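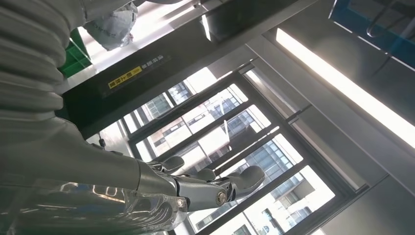 Die Tüte in der Tüte

Suche Suchbegriff eingeben

4. Mai 2024

102 mal geteilt 4 Kommentare

Bei meiner Mutter hing sie an der Klinke der Speisekammer. Eine große Tüte, darin alle anderen. Man griff rein, zog eine raus, drei kamen mit. Bei mir ist es die Schublade unterm Backofen, die seit Jahren nicht mehr ganz zugeht. Neulich ausgeräumt. Ausgeräumt und gezählt, weil ich diesen Text schreiben wollte: 60 Stück. Ich lebe allein.

Also rumgefragt. Jeder hat so einen Ort. Unter der Spüle, hinter der Waschmaschine, im Kofferraum. Manche falten. Eine Kollegin faltet Dreiecke, wie Samosas, und stellt sie hochkant in einen Schuhkarton. Ihr Mann nimmt eines raus und stopft es zerknüllt zurück. Darüber wird dort gestritten, seit Jahren, mit wechselndem Ausgang.

Warum hebt man das auf? Die Dinger waren einmal umsonst oder fast. Sie reißen, sie kleben, sie riechen nach dem, was drin war. Und trotzdem bringt man es nicht über sich.

Rosimeire Araújo hat dafür ein Wort, das sie mir erst auf Portugiesisch sagt und dann nicht übersetzen will. Sie führt den Laden Pacheco, Obst, Gemüse, Trockenfisch, ein Regal Putzmittel. Eine Ecke, an der man eigentlich immer im Weg steht. Der Name stammt vom Vorbesitzer, das Schild war teuer, also blieb es hängen. Seit Januar gibt sie an der Kasse keine Tüten mehr aus. Stattdessen steht neben der Tür eine Kiste: Wer welche übrig hat, legt sie rein, wer eine braucht, nimmt sich eine.

»Am Anfang kamen alle mit vollen Armen«, erzählt sie. Tüten von Schuhläden, die es längst nicht mehr gibt. Tüten aus dem Urlaub. Eine mit Weihnachtsmotiv, gebügelt. Gebügelt! Sie hat nachgefragt, ja, mit Backpapier dazwischen, niedrigste Stufe.

Und dann kippte es. Nach wenigen Wochen war die Kiste leer. Die Leute nahmen, brachten aber nichts mehr. Rosimeire zuckt die Schultern. Die guten gehen zuerst, die mit festen Henkeln. Übrig bleiben die dünnen vom Gemüse, die will keiner. Sie selbst nimmt die für den Müll im Bad.

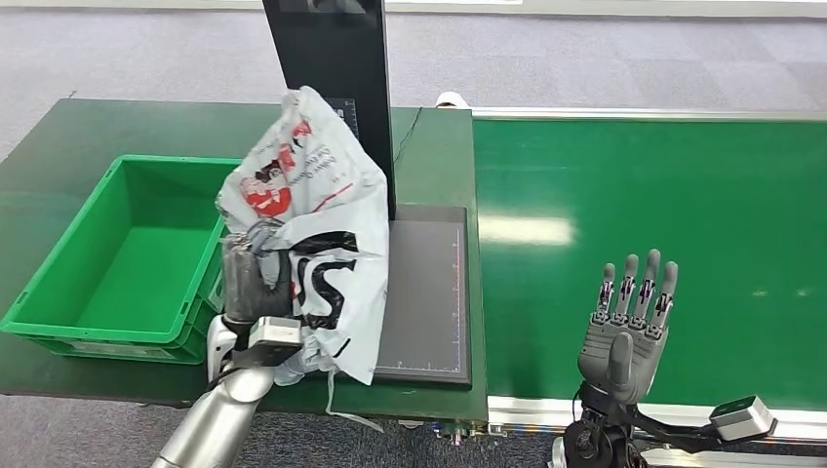
Zwischendurch klingelt das Telefon, Kundschaft will Koriander, ein Junge zählt Kleingeld auf den Tresen. Ich stehe mit dem Notizblock neben den Kochbananen und schreibe im Stehen weiter. Kaum lesbar hinterher, ich entschuldige mich bei allen falsch zitierten.

Die Frage, was eine Tüte wert ist, ist jedenfalls älter als der Streit ums Verbot. Früher Netz, Korb, Zeitungspapier. Meine Großtante hatte für Kartoffeln einen Sack, der vorher ein Kopfkissenbezug war und davor vermutlich ein Laken. Dann kam die Plastiktüte und war erst mal etwas Besonderes, man trug den Namen des Kaufhauses durch die Stadt. Wer eine aus dem Westen hatte, wusch sie aus und hängte sie auf die Leine. Das erzählen Leute heute noch, und sie lachen dabei, aber die Tüte haben manche immer noch.

Raíssa Bastos sammelt solche Geschichten. Sie hat Kulturanthropologie studiert und schreibt seit längerem an einem Buch, Arbeitstitel »Henkel«. Wir treffen uns in der Odia, einem Café mit zu kleinen Tischen, sie hat drei Ordner dabei und keinen Platz dafür. Einer landet auf dem Stuhl, einer auf meinem Schoß.

Ihre These, schnell runtergebrochen: Eine Tüte ist eine verschobene Entscheidung. Man muss sie nicht wegwerfen, weil man sie bestimmt noch mal brauchen kann. Was sogar stimmt. Nasse Badesachen. Die Schuhe im Koffer. Das Fahrrad bei Regen, über den Sattel. Bei jedem Gebrauch bekommt die Sammlerin ein bisschen recht, und deswegen hört sie nicht auf.

»Und es ist fast immer eine bestimmte Person im Haushalt«, meint Bastos. Sie habe mehr als hundert Gespräche geführt, die meisten in Küchen. Genau 102, schiebt sie nach und blättert. In jedem einzelnen sei irgendwann jemand aufgestanden und habe die Tüte mit den Tüten geholt. Ungefragt. Zum Zeigen.

Ich frage, wie das bei ihr selbst ist. Sie trinkt ihren Kaffee aus, ziemlich langsam. Stoffbeutel, sagt sie dann. Viel zu viele. Jede Tagung, jede Buchmesse. Das sei im Grunde dieselbe Krankheit, nur mit besserem Ruf.

Guter Punkt übrigens. Der Beutelhaken in meinem Flur hat letztes Jahr nachgegeben. Samt Dübel.

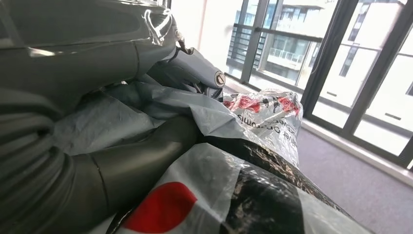

Was mit dem Rest passiert

Wegwerfen also. Aber wohin? Gelber Sack, klar, jedenfalls da, wo es ihn gibt. In meiner Straße hängt die Abfuhr an der Firma Dratik, und bei Dratik am Telefon ist man freundlich, aber knapp. Folien ja. Bitte nicht ineinander gestopft, das sei für die Sortierung ungünstig. Die Tüte mit den Tüten also genau so, wie man sie nicht abgeben soll. Ich habe es aufgeschrieben und unterstrichen.

Man kann auch was draus machen. Bei Prisside, einer Werkstatt im Hinterhof, zwei Räume, viel Licht, schneiden sie Streifen und häkeln. Einkaufstaschen, Sitzkissen, ein Duschvorleger, der erstaunlich bequem ist. Man nennt das Garn dort »Plarn«, aus Plastik und »yarn«, das Wort muss man erst mal mögen. Die Kurse dauern 3 Stunden. Ich war bei einem dabei und habe einen Untersetzer geschafft, eher oval.

Die Technik ist nicht schwer. Tüte glatt streichen, Boden und Henkel ab, quer in Schlaufen schneiden, Schlaufen ineinander hängen, festziehen. Nicht zu fest, dünne Folie reisst. Häkelnadel ruhig dick nehmen. Es knistert die ganze Zeit, und nach einer Weile redet am Tisch jeder lauter, ohne es zu merken. Die Frau neben mir machte Maschen in einem Tempo, dass ich nur noch zugeschaut habe. Sie hatte ihr Material vorsortiert, nach Farben, im Schrank daheim, seit der Hochzeit ihrer Tochter.

Den Untersetzer habe ich Rosimeire Araújo mitgebracht. Er liegt jetzt unter der Kaffeetasse neben der Kasse. In der Kiste an der Tür waren an dem Tag vier Tüten, zwei davon meine. Die übrigen liegen wieder in der Schublade, glatter als vorher, ich hab angefangen mit den Dreicken. Zu geht sie immer noch nicht.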